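4. Reheating and the evidence for the eye-level oven

The claim that a microwave oven set at eye level makes for a better kitchen has been repeated so often that few writers now bother to support it. It appears in remodeling guides, in brochures from cabinet makers, and in at least two textbooks used in housing courses. We went looking for the studies behind it and found very little. What follows is our reading of that small pile of evidence and of the trial we ran ourselves in March.

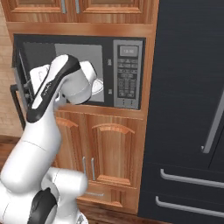 Chak-lun Lo, Mei Thibodeaux and Sioned Wynne
Corresponding author: M. Thibodeaux
Received 18 July 2023

4.1 What the earlier work shows

Most of the confidence in built-in placement goes back to the Piltach survey, which asked homeowners how satisfied they were after a remodel. Satisfaction was high. But everyone in the survey had just paid for new cabinets, and the questions never separated the oven from the counters, the lighting or the floor. A person who is pleased with a new kitchen will tend to be pleased with whatever is in it. We do not think the survey can bear the weight placed on it.

The Lelano report is more careful. It compared built-in ovens with ovens standing on the counter and asked people to keep a diary of what they heated and when. The authors conclude that built-in placement "supports more frequent home meals." Their own tables do not say this. Households with built-in ovens did report more meals at home, but they were also larger households, and once size is taken into account the gap shrinks to almost nothing. The report mentions this in an appendix and leaves it out of the summary.

Siu and Leung, working separately from either group, raised an objection that deserves more attention than it has had. Kam-wah Siu argued that height cannot be studied without the user's height, and that a shelf that suits one adult in a home may be a nuisance to another. Pao-chu Leung added that lifting a full bowl of soup down from shoulder level is a different act from sliding it across a counter. Both points seem obvious once stated. Neither was tested in the studies that came before or after.

4.2 Door, handle and landing space

Height gets most of the discussion, but we suspect the door matters as much. A side-hung door takes up room in front of the cabinet when open, and the person using it has to stand clear of its swing. If the nearest counter is on the hinge side, the door stands between the oven and the place where a hot dish would be set down. Planning guides tend to treat this as a detail for the installer. In the kitchens we visited it was the thing people complained of first.

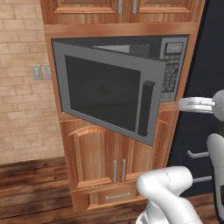 Figure 2. Microwave oven built into a tall wood-grain cabinet, door partly open, with the control panel to the right of the opening.

Landing space is easy to measure and is hardly ever reported. The McKinnon guidelines recommend a clear surface close to the oven but do not say whether a surface below it, beside it, or across an aisle would count. Two designers given the same rule could produce very different kitchens and both be in compliance. A rule that loose tells us little about why some layouts work and others do not.

4.3 The Cornach trial

Our own trial used 50 households in the Cornach apartments, where the kitchens share one floor plan. Each household kept a reheating log, and we collected 700 usable entries. We asked for the food, the container, the place where the dish was set down, and any spill. We did not ask whether people liked their kitchens.

The results were weaker than we expected, and we would caution against making much of them. Spills were slightly less common where a counter was within arm's reach of the oven. Oven height on its own showed no clear pattern. The logs were filled in by whichever adult was most willing, so the taller and shorter members of a household were not equally represented, and Siu's objection applies to us as much as to anyone.

There is also the matter of habit. Several participants had lived with the same oven for years and had worked out their own ways around it, such as opening the door before picking up the dish. A log of spills will miss this kind of adjustment altogether. A kitchen may produce few accidents and still be tiresome to use, and we have no measure of that.

4.4 Remarks on cost

Built-in ovens cost more to fit and more to replace, as the cabinet opening limits the choice of models. None of the studies reviewed here weighs this against the claimed benefit.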